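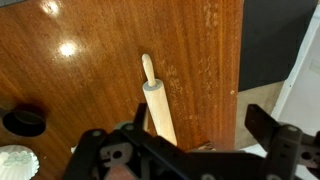
Karimi, the robotics company from Isham, has passed 1,614 recorded examples for Wostwood, its project to teach a two-finger gripper how to handle ordinary things on an ordinary kitchen table. The company gave the number in its April update, together with a first account of how the recording is done and what has been thrown away.

The work takes place in a former bakery shop in Levham, on the street level, where Karimi has set up three tables. Each table has a different surface. The people who guide the gripper are called operators, and there are 12 of them, most of them working half days. The morning group starts at 8:30 and the afternoon group at 1:15.

One example in the Wostwood collection is one complete attempt at one task, from the moment the gripper begins to move until the operator marks the attempt as finished. A task can be very simple, such as picking up a rolling pin and putting it down in another place. It can also have several steps. The operator guides the arm by hand movements, and a small camera near the gripper records what is in front of the fingers. The position of the joints and the opening of the fingers are stored at the same time, so that the learning system can later connect what the camera saw with what the arm did.

Rolling pins have become one of the most recorded objects of the project, and Karimi says this was not planned. In the first list of tasks there was only one entry with a rolling pin. The operators asked for more after they noticed how many attempts with it were failing. A rolling pin can roll away when one finger touches it before the other. If it is taken at the handle, the heavy part swings down. If it is taken at the barrel, the fingers must be opened wide and must arrive nearly parallel to the wood, and the camera then has only a poor view of the far handle. The list has now nine entries with rolling pins, lying at different angles and with other kitchen items near them.

The company has also changed its opinion about failed attempts. During the first weeks these recordings were deleted at the end of each shift. Today they are kept, but with a separate mark, and the operator writes one line about what went wrong. "Slipped at the handle" and "closed too early" are the two most common lines, according to the update. An attempt in which the object was dropped and then picked up again correctly is kept as a successful one, and the team considers these to be among the most useful recordings it has. A learning system that has seen only perfect movements, the update says, does not know what to do after the first small mistake.

The failed attempts are not included in the 1,614. Neither are the recordings from the practice days, when new operators learn the controls. Karimi did not say how large this second group is.

A larger part of the update is about the tables. At the beginning the team cleaned each table completely between two tasks and put on it only the object that was needed. The first training run, made with these recordings, gave good results in Levham and very weak ones in a visitor's kitchen in Isham, where there were dishes standing close to each other and light coming from two sides. Since then, other items stay on the table during the recording, also when the task has no connection with them. Pans, dishes and covered food are moved to new places between attempts. Operators are asked not to arrange them nicely.

The light is also changed on purpose. A glossy table gives bright reflections when a lamp is hanging over it, and in the early recordings the system sometimes moved toward such a bright spot as if there was an object. The team first wanted to buy matte table covers. It decided against this after a discussion with two future test households, both of which have shiny wooden tables at home and had no plans to cover them. Reflections, scratches and worn places are now accepted as a normal part of the recordings – no table is polished or repaired before the session.

For the operators, the most difficult part is said to be the boredom. Doing the same task many times makes a person faster, but it also makes the movements more and more equal, and equal movements teach the system little. The task list is therefore mixed by a computer program each morning, and an operator gets the same task at most four times in a row. There is a rule about the starting position of the arm as well. It must be visibly different from the last one, sometimes higher, sometimes turned to the side. Several operators had worked before in packing and in sewing, and the company writes that they needed fewer practice days than expected.

Every recording is watched by a second person before it enters the collection. This person checks that the written task agrees with what happens, that the start and the end are marked at the correct moment, and that the object was in view of the camera for long enough. The last point causes the most rejections. The gripper is large compared with many kitchen things, and its own fingers and links can hide the object during the closing. Karimi has no strict limit for this. The reviewer decides, and in case of doubt asks a third person. Once in two weeks a part of the accepted recordings is checked again by somebody who has not seen them before.

A question that remains open is how the tasks should be described in words. The first operators wrote very short texts, for example "pin to left." Later ones wrote full sentences. Both are understandable for a person, but in training the system connected the short texts with one table and the long texts with another, simply for the reason that different people had worked there. Some 1,000 descriptions have been written again in order to mix the styles. The remaining ones should follow before summer. The update admits that it would have been much cheaper to give clear instructions on the first day.

Karimi wants to continue the recording in Levham until the rental of the shop ends in the fall. The next group of tasks is about flour, dough and wet surfaces, which the team has avoided until now in order to protect the joints of the gripper. Washable covers for the arm have been ordered, and one table will be reserved for this work. Tasks with knives are not planned. Glass will be added late and only with objects that are thick and have no stem.

It is not decided if the collection will be available to others. The company says it received requests from two schools and from one maker of kitchen furniture, and that it would like to share at least the recordings with rolling pins and dishes. Before that, every recording must be checked for private things that can come into view at the side of the table, such as letters, telephones or the faces of visitors. No date was given for this.

People living in Levham or Isham who would like to offer their kitchen for the tests can write to the company until the end of the month. A test takes one afternoon. The table should be reachable from at least two sides, and the household is asked not to tidy up before.

Related items
Levham bakery shop gets new tenant after two empty years
Why soft objects are still difficult for grippers
Isham evening course in machine control is full, second group possible
Karimi looks for part-time operators for afternoon shifts
Wostwood: first training run shows mixed results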